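## 4. Results: Where Things Are Put "for Now"

We asked each of the 247 participating households to keep a placement diary for 30 days. The instructions fit on one side of a card. Whenever an adult set an object down somewhere other than its usual place and meant to move it later, they were to write down the object, the spot, and when they expected to come back for it. The diaries from Zostwood and Astodville together gave us 1137 usable entries. An unusable entry was most often a shopping list.

### 4.1 Containers

Participants were far more willing to call a placement temporary when the object went onto an open surface. Once a container was involved, the language changed. A key left on a counter was "left." A key dropped in a bowl had been "put away," even when the bowl belonged in another room and had last held salad. Earlier work on household order treats the container as a sign of a settled system. Our diarists seem to use it as a way of closing the matter for the evening.

Keys were the clearest case, which is why we used them to train our coders. A coder shown a set of car keys in a plastic tub had to decide whether the tub was a home, a stop along the way, or a mistake. Agreement was poor at first. It improved when we let coders ask how long the tub had been there, and it got worse again when we let them ask what the tub was for.
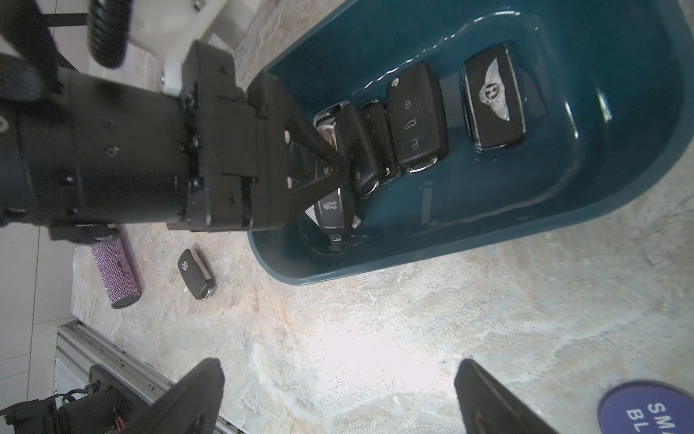

### 4.2 Expected and Observed Duration

Diarists gave each placement an expected end. The phrases were sorted into bands: within the hour, today, this week, and a residual band we labeled "open," which took in "when I get to it," "after the holidays," and one drawing of a shrug. A follow-up sheet at the close of the diary period asked whether each object had moved.

The shortest band did well. Objects that were expected to move within the hour mostly moved, usually because they were standing on dinner. From there the relation between forecast and outcome weakens quickly. An object promised for "today" and still in place the next morning behaved, for practical purposes, like an object in the open band. We had planned a survival analysis with separate curves for "today" and "this week." The curves lie so close together that the printed version looks like one line drawn by someone with a thick pen.

Two features of the entries predicted a long stay. The first was height. Objects on the floor were moved sooner than objects at waist level, and objects above eye level left the diaries altogether. The second was whether the object could stand up unaided. Ladders, ironing boards, easels, music stands, and floor lamps lingered well past their forecasts. Something that lies flat looks dropped. Something on its own legs appears to have been stationed there, and people in several households reported walking around such an object with a certain courtesy.

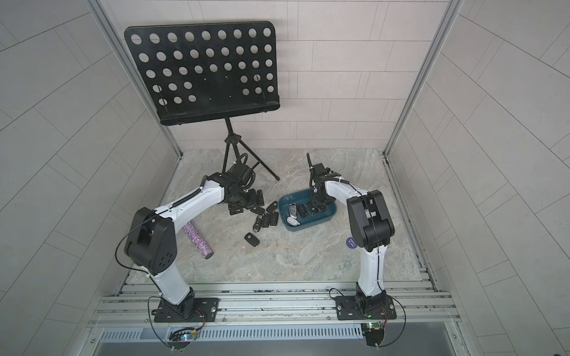

A reviewer of an earlier version suggested that we had mixed up two things, since objects that stand by themselves also tend to be large and awkward to store, and that nobody needs a theory of courtesy to explain why a person would put off carrying an ironing board upstairs. The reviewer added that their own had been in the dining room since March.

We take the point and have adjusted for size as well as our coding allows, using the categories "one hand," "both hands," and "argument." The effect of standing survives in the first two. In the third there were too few entries to say, and the people involved did not always agree on what had been entered. The dining room has been noted but was not added to the sample.

It would help to have storage distance as well. The Soltance coding sheet, which we adopted for the sake of comparison with earlier surveys, records the room an object was found in and the room it belonged in, but treats all rooms as equally far apart. In a Zostwood row house, with the closets on the top floor and the front door at the bottom of a steep stair, this is a generous assumption. Anyone planning to use the sheet in a building with stairs should add a column.

### 4.3 Ownership of the Pause

In households of more than one adult, a temporary placement has an author, and the author enjoys certain rights. Other adults reported stepping over, reaching past, and dusting around an object that they knew to be somebody else's "for now." Moving it was described as interference. Asking about it was described as nagging. The remaining option, waiting, was chosen by nearly everyone and praised by no one.

These rights expire, though our diarists could not say when. A rough guide is the first visitor. When guests were expected, every adult in the home became entitled to move everything, and much of it went behind the nearest closed door in an order that could not be reconstructed afterward. Follow-up sheets from such households contain a good deal of "probably the bedroom."

Shared buildings work differently. In the Tsolakis apartments in Astodville, residents of several units also kept diaries for the hallways and the laundry room. Here objects seldom had a known author, and the pause had no owner who could end it. Chairs, a stand, a stack of tiles, and a stroller frame drew entries from different hands that disagreed on whether the thing was arriving or leaving. Residents were fairly calm about this. Several had come to use the items as landmarks, and one set of directions to the bicycle room would have become useless if anybody had tidied.

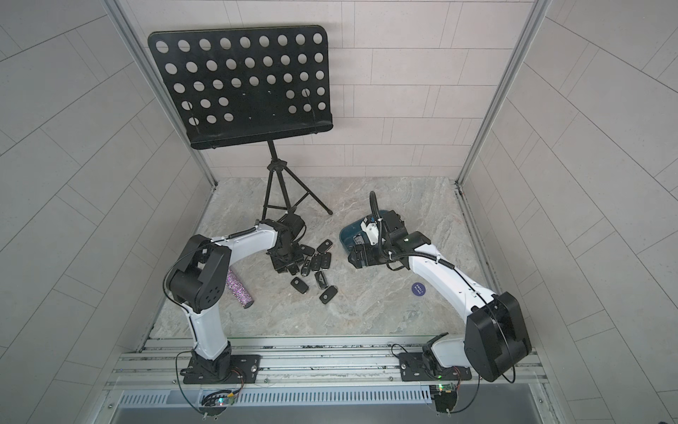

### 4.4 Spills, Dust, and Other Things Nobody Set Down

The card we gave to participants spoke of objects. It said nothing of substances, and this was an oversight. Diarists in both towns entered flour, sand, plaster dust, cat litter, and, in a single long entry, the contents of a beanbag. Under our definition a spill cannot be a temporary placement, as it was never placed. Under the diarists' definition it plainly was one, because they had looked at it and decided on later.

We kept these entries and coded them separately. They turned out to follow the same bands as everything else, with a notable addition that we call partial credit. A household that had swept the middle of a spill, leaving the edges, would often mark the whole of it as dealt with. Light powders on pale floors received the most partial credit of all. A dark substance on the same floor was cleaned sooner and was more often blamed on a particular person.
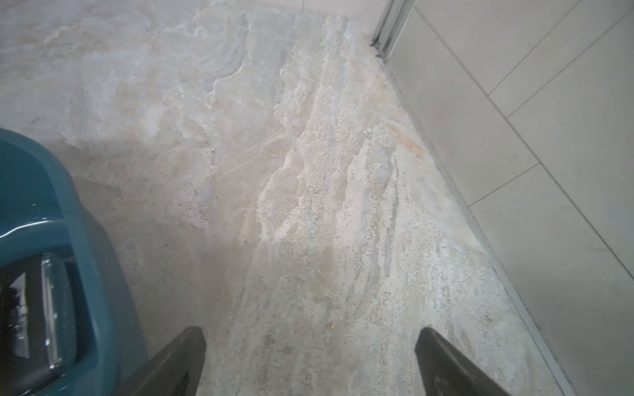
**Figure 2.** White granular residue on a pale, marble-patterned tiled floor.

The color effect should be read with care. Floors were described by the diarists and never inspected by us, and "beige" covered a wide territory. We also had no means of telling a spill that had been missed from a spill that had been seen and forgiven. The follow-up sheet offered a single box for both, and several participants wrote in the margin that they would like a second one.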